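Tablecloth fabric for a game table – cotton or oilcloth?

Wustgate Home & Sewing Board > Table Linens

delia_d
Posted Monday, 7:40 pm

I need to replace the cloth on the table in our back room. It gets used for cards, board games and my mother's jigsaw puzzles, and the old one is worn through at the corners. I want a print, white background, small leaves or flowers. I can get plain-weave cotton at the Bralivville outlet or a wipe-clean oilcloth for a little more. The table seats 8. Which would you buy?

P. Manole
Posted Monday, 8:02 pm

Cotton. Oilcloth sticks to your forearms in summer and the cards slide all over it. Wash the cotton before you cut it or you will be sorry. I cut mine first in December and it came out of the dryer 2 inches short on the long side.

virgilv
Posted Monday, 8:15 pm

Disagree. With a white background you want something you can wipe. One glass of grape juice and the cotton is done. I have had the same oilcloth for years and a damp rag takes care of it. Put felt under it and the cards stay where you put them.

P. Manole
Posted Monday, 8:21 pm

Felt under it does nothing for the top surface. The cards are on the top surface.

virgilv
Posted Monday, 8:26 pm

It gives the cloth some grip on the table, so the whole thing doesn't shift when somebody leans on it. That was my point.

tumaini_l
Posted Monday, 9:10 pm

Look at the scale of the print too. Big roses under a game board are hard on the eyes. A small gray leaf with a bit of orange is easy to live with and crumbs don't show much. Pictures below.

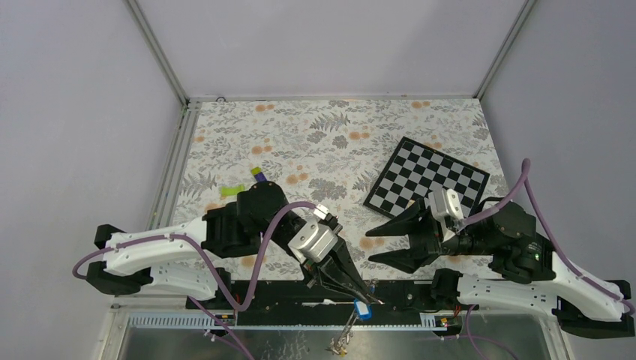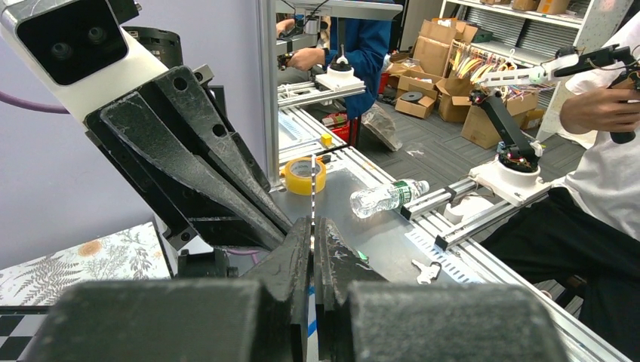
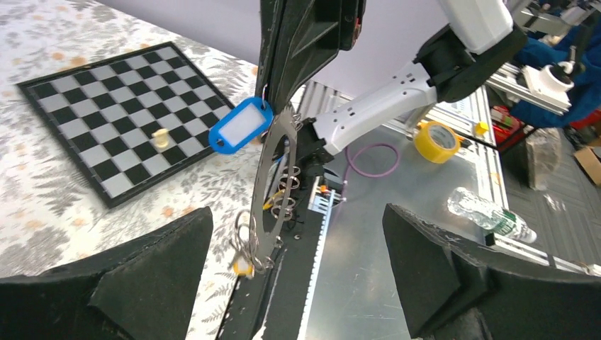
First and last: gray fern print with the orange flowers, checkered board on top.

delia_d
Posted Monday, 9:24 pm

That is very close to what I had in mind. The gray is softer than I expected. Is it hard to match thread to?

tumaini_l
Posted Monday, 9:31 pm

Use white for the hem. I tried gray on a similar print and it looked like a pencil line all the way down.

dorin.n
Posted Monday, 9:45 pm

Third option – Grisance sells a coated cotton. It hangs like cloth and you can wipe it. The downside is you can't iron it, so fold lines stay for weeks. Store it on a tube. I paid for a 131 inch length and had enough left over for a runner.

P. Manole
Posted Monday, 9:52 pm

Coated cotton cracks along the folds. Mine did.

dorin.n
Posted Monday, 9:58 pm

Hence the tube.

virgilv
Posted Monday, 10:05 pm

If she goes with plain cotton, she should at least look at thread count. Under 200 I wouldn't bother for a table that gets used every night.

delia_d
Posted Monday, 10:20 pm

Thanks, all. I'm going with plain cotton, washed first, white thread. My mother doesn't like the feel of anything coated, so that settles it. Virgil, I will keep the grape juice in the kitchen.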